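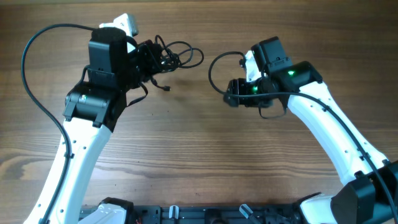
Andholm Kitchen Table Recipes, read me first

Welcome, and thank you for downloading the collection! It holds 276 family recipes, typed up from index cards, the backs of envelopes and two very greasy spiral notebooks, and saved as plain text so that you can open them on pretty much anything. I started typing them for my cousins, who kept calling me at suppertime to ask how much vinegar goes in the red cabbage, and then friends of the cousins wanted a copy too, and by November it seemed simpler to put the whole pile where anyone could get at it.

What you get

The recipes folder has one file per recipe. File names are all lowercase with hyphens, so you'll find plum-dumplings.txt and not Plum Dumplings (Good Ones).txt, much as I liked the old name. The index.csv file lists every recipe with its title, course, main ingredient, number of servings and the source it came from. There is also a notes folder with 45 short pieces on things like proofing dough in a cold house, or which apples fall apart when you bake them. Those are more chatty than the recipes and you can skip them if you just want dinner.

How a recipe file is laid out

Title on the first line, then servings, then ingredients in the order you use them, then the steps. Anything in square brackets is mine. Anything in quotation marks is copied from the card exactly, spelling and all, including "bake till it looks right," which shows up more often than you might hope.

Measurements

Most of the cards use cups and spoons, and I left those alone. A good number of the older baking cards call for "a glass" of flour, and I have written in a cup measure next to it after baking the thing at least twice. Oven temperatures are in Fahrenheit. Where the card only said "hot oven" I put my own number in brackets, so please keep an eye on it the first time, especially with the walnut crescents, which go from pale to ruined while you're looking for a pot holder.

Known gaps

61 recipes have no serving size, and the column is blank for those. The Imhof cards (source code IMH) were water stained, and a few words are marked with [?] where I couldn't make them out. The Stunivov honey cake has two versions, stunivov-honey-cake-1.txt and stunivov-honey-cake-2.txt. They disagree about the baking soda. I make the second one, but the first has its defenders and I'm not getting into it again.

Not tested: anything in the canning section. I typed those up for the memories, and you should follow a current, tested canning guide for times and jar sizes before you put anything on a shelf.

Using and sharing

Cook from it, print it, change it, give it to your neighbor. If you pass along the whole collection, please keep this file with it so people can find the part about canning. Corrections are very welcome, and it helps a lot if you include the file name along with the line that looks wrong. I go through them on Thursday evenings, usually with something in the oven.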